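Chapter 4
Fingers First: Comparing Grippers Before You Compare Anything Else

I wrecked my first gripper comparison before lunch on a Friday, and I'd like to save you from the same thing. I had two hand-held grippers on the bench in the Brollesville shop, a clipboard, a bag of test objects and a whole lot of confidence. The first gripper, which we called the Fimel, won nearly every round. The second, the Skála, kept dropping the same smooth little bottle. I wrote "Fimel better" in big letters and went off to find a sandwich.

Then I looked at the pads. One set was fresh out of the bag and the other had been through about 900 grasps. I hadn't compared two grippers at all! I'd compared new foam with old foam, and I had a full page of very tidy numbers about it.

So this chapter starts with fingers, and it stays there longer than you might like. I know you want to get to the controllers (so did I, and they're in Chapter 6). But the part that touches the object gets the first vote on every grasp, and a clever controller can spend all day making up for a bad pad without ever telling you.

By the end of the chapter you'll have run a small trial of your own: two grippers, 11 objects, 200 grasps on each. That sounds like a lot. It goes faster than you'd think once you get a rhythm, and you can split it over two sittings if you put the same pads through the same objects in the same order. Keep the log sheet from Chapter 3 handy. We'll be adding a column for pad condition, and I want it filled in every 20 minutes or so, even when nothing seems to have changed.

A word about cameras. If your gripper carries its own, use it! I like to open the jaw over a plain tabletop and grab a picture before the first grasp of each session. It takes a few seconds, and the view from the tool shows you the pads from an angle you'd never bother to bend down for. Compare the two sides while you're at it. Pads don't always wear evenly, and a pair can have one frayed side with a flap hanging off the bottom while the other is still mostly flat, with just a bit of lifting along its upper edge. 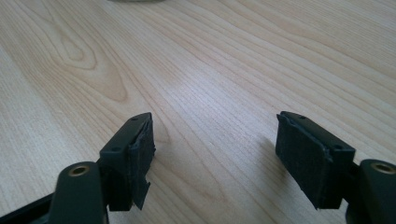
4.1 Checking the Pads

Open the jaw all the way and set the tool down where the light is good. You're going to give each finger a score from 0 to 5, with 5 for a pad you'd happily use as is and 0 for one you'd peel off today. Score the left and right fingers separately. In our Zerkville trials I used one score for the pair, and I spent most of June wishing I hadn't.

Run a fingertip lightly along each edge of the pad, then press the middle and let go. Write down both scores before you pick up the first object.

Corrections and questions: write to the author, care of the Brollesville shop. Copyright the author. All rights reserved. Back to top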